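Packaging and Everyday Materials
Handout 5: Why corrugated board is so strong
Eleni Petkov

Last time we looked at plain paper and how easily it tears. Today we get to my favorite part of the whole course – what happens when you glue a wavy sheet between two flat ones!

The wavy layer is called the fluting, and the flat layers are the liners. Each little wave works like an arch, so a push from above gets spread out along the sheet. Try bending a piece both ways. It folds easily along the flutes and fights you across them.

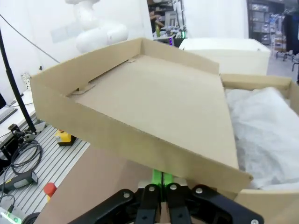

Direction matters just as much in a finished box. Most shipping boxes are made with the flutes standing upright in the walls, where they act like rows of tiny columns and carry the weight of whatever is stacked on top. Damp air weakens them a lot, so a box that is fine in a dry room may sag in a humid warehouse.

For next time: read pages 26 to 58 in the course reader, and bring a scrap of board from home (the uglier the better). We'll be peeling them apart and sorting them by flute size.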